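Home | Kitchen | Laundry | Workshop | Ask Me | Archive

Getting Limescale Off Everything Around the Sink

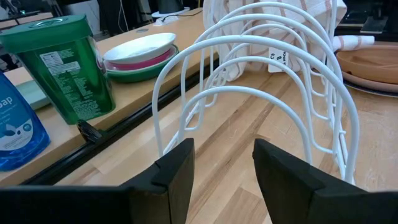
Our water is hard enough to chew. When I moved to Drutstead I thought the kettle was broken, because little white flakes kept turning up in my tea, and my neighbor Yamuna Pinto laughed at me over the fence and handed me a bottle of plain white vinegar. I've been a vinegar person ever since! The sneaky spots are the ones that are already white, so you don't see the crust building. A coated wire dish rack like this one, with the rounded arches for the plates, can look perfectly fine from across the kitchen and still feel like sandpaper when you run a finger along the wire. Check down low first, where the drips collect.

For a rack, I lay an old towel in the sink, stand the rack on it and drape it with paper towels soaked in half vinegar, half warm water. Leave it 15 minutes, then go over it with an old toothbrush. Don't use steel wool on coated wire -- one scratch through the coating and you'll have a rust spot by June. (Ask me how I know.) Rinse it well and dry it with a cloth, all the way into the bends.

Kettles are easier. Fill halfway with the same mix, bring it to a boil, switch it off and walk away for 20 minutes. Pour it out, then boil 2 rounds of plain water and dump those too, unless you enjoy pickle-flavored coffee.

The faucet takes a bit more fiddling. I fill a sandwich bag with vinegar, pull it up over the spout and hold it on with a rubber band. Keep it off brass or anything with a fancy finish, and keep vinegar away from marble and other natural stone altogether, it'll etch. Unscrew the little screen at the tip if yours comes off and drop it in a cup to soak. Mine gave up a piece of grit the size of a lentil last time and the water pressure has been lovely ever since.

One more thing, and please take this seriously: never mix vinegar with bleach, or use one right after the other without a good rinse. The fumes are nasty.

Young-sook Cha wrote in to say she uses citric acid powder and likes that it doesn't smell. I've got a bag on order and I'll try it on the showerhead next -- that thing only sprays sideways now.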